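Sallex Stone Supply - Limestone Paving and Wall Cladding: Your Questions

By Daiane Portela
Jan 3, 2024

What thicknesses do you stock?

Our limestone paving comes in 20 mm and 12 mm. The 20 mm is for patios and paths laid outdoors on a full mortar bed. The 12 mm is for indoor floors and for wall cladding. Please don't use it outside, even on a concrete slab.

Is limestone suitable for cold areas?

It depends on the stone. The two we sell, Sterko Gray and Fahmy Buff, are both dense enough for hard winters if the base drains properly. Most frost damage we get calls about comes from standing water under the paving - the stone itself is usually fine.

Can I order samples?

Yes. We send up to 11 pieces free of charge and you keep them. Samples are cut from current stock, so the shade should be close to what arrives on the pallet, but limestone is a natural product and no two crates match exactly.
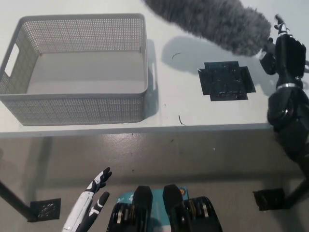
Color is the thing most people get wrong with a sample, and it is usually down to where they look at it. Take the pieces outside in the morning and again late in the day. Indoors, try them against the surfaces they will sit next to. Sterko Gray looks quite pale on a white tabletop and a good deal darker once it is down on a gray concrete floor. Wet one corner as well - that is close to how the stone will look after rain or with an enhancing sealer on it.

Do I need to seal it?

We recommend it for kitchens and anywhere near a grill. Use a breathable sealer and wait until the stone and the grout are fully dry. Two thin coats work better than one heavy one. Do not use acid cleaners at any point, including vinegar.

How long does delivery take?

Stocked sizes ship within 2 working days. Cut-to-size pieces, steps and window sills take longer and we confirm the date when you order. From May on we get busy, so order early for summer work.

Can I return leftover stone?

Full, unopened crates can come back for a refund less freight. We can't take loose pieces. Keep a few for repairs.
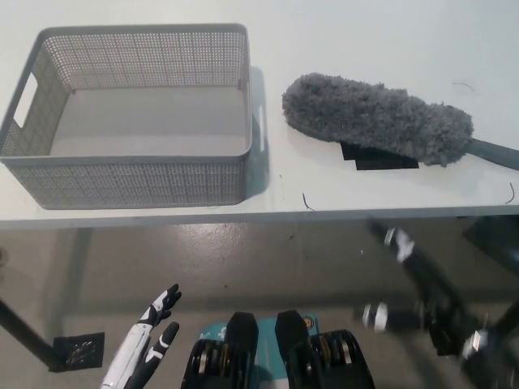 Leilani Abernathy wrote to ask whether crates should be laid one at a time, as her installer wanted to do. No - open several and mix the pieces as you go, or you may end up with bands of different color across the floor.

Comments

Clyde Boateng: Does the 12 mm need a special adhesive on drywall?

Daiane Portela: Use a white flexible stone adhesive, and check the weight limit of your board first.

Dima Harb: We put Fahmy Buff in our hallway. Sealed it twice and it cleans up well with plain soap.

Elango Pillai: Do you sell matching grout?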